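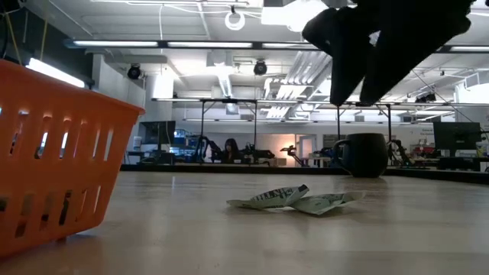

How to set up a cash envelope budget (and stick with it past the first month)

I started using cash envelopes two years ago, after a winter when I kept reaching the end of the month with no idea where my wages had gone. My card statement was pages of tiny payments and I couldn't face reading it. Cash is slower and a bit of a faff, and that suits me very well.

What you'll need

A handful of envelopes, a pen, and your last bank statement. Mine are plain brown ones, though my friend Kristýna Tóth swears by those zip-up plastic wallets (they do last longer, I'll give her that).

Step 1: Take out the bills first

Rent, power, phone, insurance -- anything that leaves by direct debit stays in the bank. Don't try to run those in cash, you'll only make yourself miserable. What you're after is the money left once they've all gone out.

Step 2: Pick your envelopes

Go through the statement with a highlighter and see what you spend on week to week. I began with 11 envelopes and it was far too many! I was forever standing in the kitchen wondering whether shampoo counted as "home" or "me". Now I have food, bus fares, going out, presents and a general one for everything else.

Step 3: Fill them on payday

Ask for small notes if you can. At my branch in Jiltinville they'll do it at the counter without any fuss. Write the amount and the month on the front of each envelope, then put them somewhere safe at home. Only carry the one you need that day.

Step 4: Write down what goes out

I scribble it on the back: shop, amount, what's left. Flatten your notes before they go in, too. I used to shove change back in all screwed up and then miss a note stuck in the corner of the envelope.

Step 5: When one runs out

You can borrow from another envelope, but write it on both. If food is always pinching from going out, your food figure is too low, so change it next month and don't beat yourself up.

A few odds and ends

Online shopping is the awkward bit. When I buy something on my card I take the same amount out of the right envelope and pop it in one marked "bank", then pay it in when I'm next passing.

Anything left over at the end of the month goes in a savings jar. I'm hoping to empty mine in August for a week by the sea.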